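3.2 Sources and coding

The study draws on religion coverage published by two regional outlets, the Skuvholm Courier and the Luva Daily, between 2016 and the close of collection on 2021-04-26. Both papers had a religion desk at the start of the period. Only the Courier still had one at the end – the Luva desk was folded into general news in August of the third year.

We collected every item that either paper had filed under religion, faith or belief. This gave 1,624 items. We then removed service listings, obituaries and reprinted wire copy, which left 854 articles written by staff or regular freelancers. Letters were kept out of the main set and are treated in Section 5.

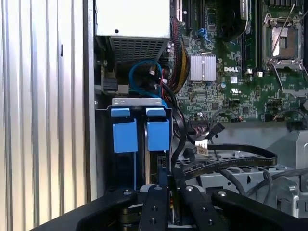 Each article was read in full and coded for topic, tradition, type of source quoted and whether the writer had a beat assignment at the time. Coders worked from the Bucur scheme, which sorts sources into clergy, lay members, scholars, officials and others. We made one change to it. The original scheme places chaplains with clergy, but in our material most chaplains were quoted as hospital or prison staff, so they were coded as officials.

Articles that covered more than one tradition were given a main code and up to two further codes. Where no tradition could be called the main one, as in reports on interfaith meetings, the article was coded as mixed. A total of 63 articles fell into this group.

Disagreements between coders were settled by discussion. Most concerned the line between religion and local politics, above all in the long dispute over the Staltuter chapel, which both papers covered first as a zoning story. We kept these articles if a religious body was quoted or if the use of the building for worship was discussed.
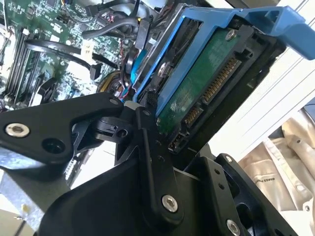

Figure 2. Hard drive in a blue caddy.

3.3 Limits of the material

Neither archive is complete. Web-only items from the first year are missing for Luva, and the Courier did not keep section labels for its weekend edition.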